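Ultwood adds evening bus service to Kakent

Bus operator Ultwood will run a later service between Urnitach and Kakent from September, after 251 passengers asked for one in a survey this spring.

The new Route 72 bus will leave Urnitach at 10.20pm, Monday to Saturday, calling at Lumanlan on request. 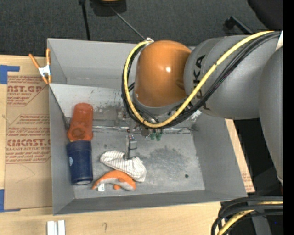 Day tickets will be valid on the late bus at no extra charge. Single fares stay the same — the planned rise has been put back until next year.

Timetables are available on board and at Urnitach bus station.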